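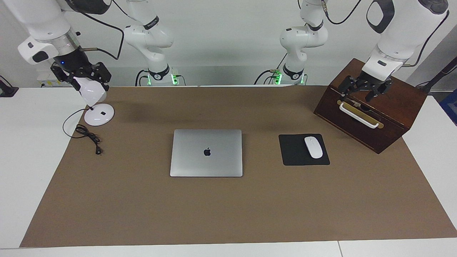

机上の備品は、どのような順序で配置すればよいですか。

最初にマットを敷き、続いて照明器具、ノートパソコン、マウスパッドとマウス、収納箱の順に置きます。電源プラグの接続は、すべての備品の位置が決まった後に行います。

12月
文責 ヴェロニカ・ホルツァー(ホテックス施設管理課)

第2章 執務机の準備と復旧

2.1 適用範囲

本章は、ホテックス共用執務室の机について、利用開始前の準備および利用終了後の復旧の手順を定めるものです。対象となる備品は、紙製マット、卓上ランプ、ノートパソコン、マウスパッド、マウスおよびふた付き収納箱とします。椅子、書架および壁面の設備については第3章を参照してください。

303号室の机は、白い天板を2枚突き合わせて使用しています。継ぎ目の扱いについては2.3の注記に従ってください。

2.2 準備の前に確認する事項

作業を始める前に、次の事項を確認してください。

1. 天板の上に、前の利用者の書類、筆記具または私物が残っていないこと。残っている場合は、受付の遺失物棚に移し、利用記録に品名を記入します。
2. 天板の表面が乾いていること。水滴があるときは、柔らかい布で拭き取ります。
3. 電源コンセントが使用できる状態にあること。共用執務室のコンセントは交流100Vです。
4. 備品に破損、ひび割れまたは著しい汚れがないこと。

注記 清掃に溶剤を含む洗浄剤を使用しないでください。天板の表面が変色するおそれがあります。通常の汚れは、水で湿らせて固く絞った布で落とすことができます。

2.3 マットの敷設

1. マットを筒状に巻いて保管している場合は、巻きぐせと反対の方向に軽く巻き直し、平らに戻します。
2. マットを天板の中央に置き、手前側の辺を利用者の座る位置に合わせます。
3. 中央から外側へ向かって手のひらでなで、しわと浮きを取り除きます。
4. マットの端が天板からはみ出していないことを確認します。左右および手前には、天板が見える程度の余白を残します。

注記 マットの端が天板の継ぎ目に重なると、端がめくれやすくなります。継ぎ目が手前にある机では、マットをわずかに奥へ寄せて敷いてください。

注意 マットを粘着テープで天板に固定しないでください。固定が必要な場合は、施設管理課が貸し出す滑り止めシートをマットの下に敷きます。

紙製マットは消耗品です。折れ目、破れまたは飲料の染みが生じたときは、2.9の手順に従って交換を申請してください。鉛筆の書き込み程度の汚れについては、交換の対象としません。

2.4 卓上ランプの設置

1. ランプは台座を下から支えて運びます。もう一方の手を支柱に軽く添えてください。
2. 台座をマットの左奥に置き、底面の全体がマットに接していることを確認します。左手で筆記する利用者の場合は、右奥に置いても差し支えありません。
3. 電源コードを台座から外側へ逃がし、マットの中央を横切らないように整えます。
4. 余ったコードは、ゆるい輪にして台座の近くにまとめます。
5. ランプの頭部を手元に向けます。角度を変えるときは、台座を片手で押さえてください。
6. プラグは、2.7の最終確認が終わるまでコンセントに差し込みません。

注意 電源コードをきつく折り曲げたり、結束バンドで強く締めたりしないでください。内部の導線が傷み、発熱の原因となります。

注意 点灯後および消灯直後は、頭部に触れないでください。位置を直す必要があるときは、消灯して十分に冷めるまで待ちます。

注記 点灯の操作は機種によって異なります。ランプに付属する取扱説明書を確認してください。説明書は受付で閲覧できます。

2.5 ノートパソコンおよびマウスの配置

1. ノートパソコンは、閉じた状態で両手で運び、マットの中央付近に置きます。
2. 向きは、開いたときに画面が利用者の正面を向くように合わせます。
3. マウスパッドをノートパソコンの横に置きます。右手で操作する場合は右側、左手で操作する場合は左側とします。
4. マウスをマウスパッドの上に置きます。パッドの縁にかかっていると、動作が不安定になることがあります。
5. マットの手前側は、書類を広げる場所として空けておきます。

注記 準備の段階では、ノートパソコンを開かないでください。電源を入れる操作は、利用者本人が着席した後に行うものとします。

注意 ノートパソコンの上に、書類、収納箱その他の物を載せないでください。画面に圧力がかかり、破損することがあります。

マウスパッドの裏面にほこりが付いていると、紙製マットの上で滑りやすくなります。操作中にパッドが動くときは、裏面を乾いた布で拭いてください。それでも動く場合は、受付で別のパッドと交換します。

2.6 収納箱の配置

収納箱は、筆記具、付箋、記憶媒体などの小物を入れるためのものです。木製のため、湿気および衝撃に注意して取り扱ってください。

1. 箱を持ち上げる前に、ふたが閉じていることを確認します。
2. 箱の底を両手で支えて運びます。上部だけをつかんで持ち上げないでください。
3. 机の右側に、静かに下ろします。引きずるとマットが破れます。
4. ふたを開けたときに、ランプまたはノートパソコンに当たらないことを確認します。
5. マウスの操作範囲に箱がかかる場合は、箱を奥へ移します。

注記 収納箱には鍵がありません。現金、鍵、身分証および機密文書は入れないでください。

注意 飲料の容器を箱の上に置かないでください。輪状の跡が残った場合、通常の清掃では除去できません。

2.7 最終確認と通電

1. すべての備品がマットの上で安定していることを、上から軽く触れて確認します。
2. 電源コードが備品の下に挟まっていないことを確認します。
3. プラグの刃にほこりや変形がないことを確認し、コンセントの奥まで差し込みます。
4. ランプを点灯し、ちらつきがないことを確認します。確認後は消灯してください。
5. 利用記録に、机の番号、準備を終えた時刻および担当者名を記入します。

点灯しないときは、いったんプラグを抜き、別のコンセントで再度確認してください。それでも点灯しない場合、担当者が分解または修理を行うことは認められません。ランプを机から外し、故障札を付けて受付に引き渡します。

警告 ぬれた手でプラグに触れないでください。感電の危険があります。

2.8 利用終了後の復旧

復旧は、利用者が退室した後、当日の午後6時までに行います。

1. ランプを消灯し、プラグを抜きます。コードを引っ張らず、必ずプラグの本体を持ってください。
2. ノートパソコンの電源が切れていることを確認し、閉じます。
3. 収納箱の中を確認し、利用者の私物がある場合は遺失物として扱います。
4. マウスおよびマウスパッドを乾いた布で拭きます。
5. 備品を一度机の外へ移し、マットの表面を払います。
6. 2.4から2.6までに示した位置へ備品を戻します。

翌日に利用の予定がない机では、ノートパソコンを鍵付き保管庫に収納します。その他の備品は机の上に残して構いません。窓際の机については、直射日光による退色を避けるため、収納箱も保管庫へ移してください。

2.9 交換および補充の申請

備品の交換または補充を希望する場合は、様式189に必要事項を記入し、施設管理課へ提出してください。口頭による申請は受け付けません。

記入する事項は次のとおりです。

・部屋番号および机の番号
・対象となる備品の名称
・交換または補充を必要とする理由
・希望する納入時期

紙製マットとマウスパッドは受付に在庫があり、通常は申請当日に受け取ることができます。卓上ランプおよび収納箱は取り寄せとなるため、納入までの間は他室の予備を使用してください。予備の移動には、移動元と移動先の両方の利用記録への記入が必要です。

2.10 担当

机上備品の準備および復旧 ウィサム・ハサウネ
電気設備の点検 ファーガス・モファット
様式の受付および在庫管理 ハリール・リズク

本章の記載と現場の状況が異なるときは、作業を中断し、担当者の指示を受けてください。担当者が不在の場合は、受付が連絡を取り次ぎます。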